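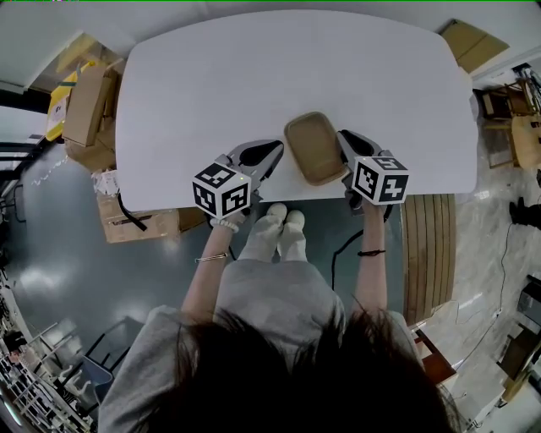 Tips for building hand-held grippers in a shared workshop

Filed under: bench, printing, cables, glue, regrets

We have been building a pair of hand-held grippers at the Okthorpe workshop since March. You hold one in each fist, you pick things up with them like a person who has lost a bet, and the positions get recorded so that a robot arm can be taught to do the same job later. The arm is called Clelia. Clelia is in bits, and has been for long enough that people hang coats on her.

What follows is what I would have liked to find on the wall before we started. Hendrik Nkosi wanted it laminated. Hendrik wants everything laminated.

Markers

The black-and-white patterns go on a white cube, and the cube goes on top of the gripper where it can be seen from overhead. Print them on matt paper. We used glossy for the first lot and the software found them beautifully until anybody switched the lights on.

Leave a white border round each pattern. If you trim right up to the black, it stops being read, and you will spend an evening blaming the software. Use a steel rule and a new blade. Kitchen scissors give you a pattern that is nearly square, and the maths has no patience with nearly.

Stick them down with a glue stick, the sort children eat. Spray glue is faster and also coats the bench, the rule and whoever is standing downwind. Work from one edge and smooth across with an old loyalty card. A bubble the size of a lentil is enough to ruin the reading.

Every face gets its own pattern. Write the number on the back before gluing. We ended up with the same one on the left and the right, and for a whole evening the record showed one gripper teleporting across the table. Sibusiso Modise thought this was the best result we'd had.

Finger pads

Ours are black and curved, and it took us 9 versions to get there. (I normally spell that out, but it deserves a numeral.) Flat pads are easier to make and fine for cubes. Most of the things in a kitchen are not cubes.

Wash new pads in warm water with washing-up liquid and leave them on the rack to dry overnight. They come off the mould greasy. Don't use the good tea towel. Don't use anyone else's good tea towel either, Johannes.

If a pad squeaks, a very small amount of talc. If it slips, you used too much talc.

Trays and other things to pick up

Start with something light, with a raised rim and rounded corners. A small tray is ideal: it gives the fingers something to catch on, and if it goes on the floor you pick it up and carry on. Chantelle Tshabalala brought in her grandmother's gravy boat for "realism" and was asked to take it home again.

When two hands are lifting one tray, let one side make contact and then bring the other in. If both close together they shove it about between them, like two people being polite at a door. Approach low. Coming down from above looks impressive and tips the tray.

Pick one starting spot and mark it with a bit of masking tape under the table edge, where it won't show. Masking tape left on a white top through a warm month becomes part of the table. White spirit on a rag gets it off, then soapy water to get the white spirit off, then a window open.

The table

Plain, pale and with nothing else on it. This is harder in a shared workshop than you might think. A clear table is taken as an invitation, and if you go to make tea you will come back to somebody's carburettor.

Rounded corners are worth having. I have a bruise on the hip from the previous table that I've become quite attached to. Stand close with your feet just under the edge, elbows loose. If you lean, your head gets between the overhead view and the markers, and you'll have a lovely long recording of your own parting.

Put felt pads or folded card under any leg that rocks. Beer mats work. Wongsuwan, the takeaway two doors down, does a menu on excellent stiff card, which folded twice is exactly right for our back leg.

Cables

The cables are the worst of it. Each gripper has one, and they all want to be round your ankle.

Let the cable drop from the gripper in a loose loop with enough slack to reach the far side of the table. Too tight and it tugs your wrist at the full stretch, which you then teach to the robot. We have some early footage, if that is the word, in which every movement ends in a small flinch.

Hook-and-loop ties, never zip ties. You will be undoing it again tomorrow. Label both ends. A scrap of paper under clear tape is fine, and bread bag tags are better. Ayanda Visser has a jar of them going back years and will let you have two if you ask nicely.

Anything that has to cross the floor goes flat and goes last. Ours is a smooth, hard floor and a thin cable skates about on it, so tape it every stride or so. Walk the route once in socks before you call it done. You'll find the bits your boots missed.

Wrists and sleeves

Push sleeves up past the elbow. Bracelets are fine so long as they don't swing into the trigger; ours get worn and nothing has been caught yet. Watches with a large face are a nuisance under bright lights. Rings, put them in a saucer, and remember which saucer.

Take a break before your hands ask for one. Twenty minutes of gripping is plenty. Ayanda once did an entire afternoon and then couldn't open a jar of olives, which rather undermined the project.

Boxes

Keep the cardboard. You'll want it for packing, for cutting on, for propping behind things, and for kneeling on when a screw goes under the shelving. Stack it to one side and flatten what you can. There's an unwritten rule at Okthorpe about boxes left over a month. There's also a written one, but it was on a box.

Keep screws in an ice cube tray, one size to each hole. Put the tray in a lidded tub if anyone nearby has elbows.

Keeping count

Johannes Mthembu writes down each attempt in an exercise book, good or bad. We're on 1778. Of the first 125 we kept hardly any, mostly on account of the flinch. Note the failures as well, with a word about why. "Dropped" is no help a week later. "Dropped, sneezed" is.

Save to two places and name the files so a tired person can read them. I have inherited a folder called new_new_BEST and I still don't know what is in it.

Spares

The trigger springs come from a bag of assorted ones marked Breteck that was in the drawer when we got here. They're good springs and there are fewer of them each time I look. If you take one, put a note in the drawer. If you've got one stuck to your jumper, and somebody has, it goes in the blue mug by the kettle.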